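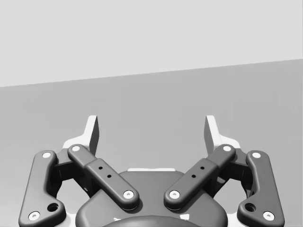
Two Grippers, One Left Arm: An Afternoon With Guilan Tian

I'd been meaning to talk to Guilan Tian for months, mostly because I had the same decision sitting on my own desk. She runs the small manipulation bench at Drelgate, and last year she had to pick a gripper for the left arm of their two-armed setup. On one side was the Kendarus, a linkage-driven parallel jaw. On the other was the Stosevis, which slides its fingers on a straight rail. She tried both, in simulation first and then on the real arm, and she kept notes (I love people who keep notes).

I called her on Tue 14 January, and she picked up while eating noodles at her desk. "Go ahead, I can chew and talk," she said. "Is this about the Kendarus? Everybody wants to talk about the Kendarus."

It was about the Kendarus.

I asked why she bothered with simulation when she had loaner units of both grippers sitting in a cabinet. "The cabinet doesn't have a reset button," she said. "I can drop a simulated arm into a table all morning and go to lunch happy. If I do that with a loaner I have to write an email."

Her first scene was as plain as she could make it, a gray surface and a pale backdrop and the gripper, with the camera mounted behind the jaws looking forward over the linkages. She left out the blocks and cups on purpose. "You want to see what the hand does to your picture before you put anything in it," she told me. "Look at how much of that view is gripper! The whole lower half. Your policy is going to be staring at those dark bars all day long."

I said I thought the fingertips were pretty easy to pick out, at least, with those near-white plates. She half agreed. "Against a light-gray table, sure. Then look at the backdrop, it's almost white too. Tilt the wrist down a bit too far or up a bit too far and you've changed what the tips are standing in front of. I didn't think about that for weeks. I was blaming the controller."

The controller is a whole story by itself. Drelgate uses one called Cao, and Guilan has opinions about it. She likes the way it handles force limits and she can't stand the way it names its joints. With the rail-type Stosevis you command a width and you get a width, because the fingers only go in and out. The Kendarus has four links swinging around on pivots, an inner and an outer one on each side, and its tips travel on a shallow arc as they close. So the point where the pads meet moves forward a little. On a tall box you'd never notice. On a flat washer lying on the table you notice right away.

"I had the tips digging into the surface at the end of every close," she said. "In the sim it looked fine for a while, my contact settings were so soft the table was basically bread." She stiffened the contacts, saw the problem, and added a small lift to the wrist during the close. Cao lets you tie the two motions together, and it took her an afternoon to find the page in the manual that says so.

Then came the numbers, which she read off a spreadsheet while I typed as fast as I could. She ran the same set of pick attempts with each gripper in simulation. The Stosevis managed 71 percent, the Kendarus 74. I must have made a disappointed noise. "I know, I know," she said. "Three points! I wouldn't buy a sandwich over three points." What decided it for her was how the failures looked when she watched them back. The Stosevis tended to bump things with its rail housing when it came in low beside another object. The Kendarus mostly failed on thin parts, and the wrist lift had already taken care of a good share of those.

I asked if the real arm backed her up. Partly, she said. The ranking held, but the Kendarus was slower to open than she'd modeled, and she spent more than 8 days chasing a timing mismatch between the jaw and the wrist. "The sim jaw was perfectly symmetric, both sides doing the exact same thing, lovely. The real one has a tiny bit of play in it. You can feel it with your thumb." She has since put some play into the model too, and she thinks that did more for the transfer than any of the lighting tweaks she tried.

And the camera? She wants to move it. The current spot gives a good look past the open pads, straight down the gap, and she likes that for lining up. Once the jaws close on something small, though, she'd like to see it from the side. The plan is a second view by May, if she can find somewhere to put the bracket that doesn't hit the outer links when they swing. "I've drawn seven versions," she said. "Version four was good and I lost the file."

My last question was the selfish one, which gripper I should get. She wanted to know what I pick up. Mostly small cartons, I said, and the odd plastic bottle. "Oh, then get whichever one ships first," she said, and went back to her noodles. I ordered the Kendarus that evening — I'd gotten attached to those linkages by then — and I'll write up my own bench once it's bolted on.

We use cookies to remember your settings and to see which posts get read. By continuing to use this site you accept our cookie policy. Accept all | Manage preferences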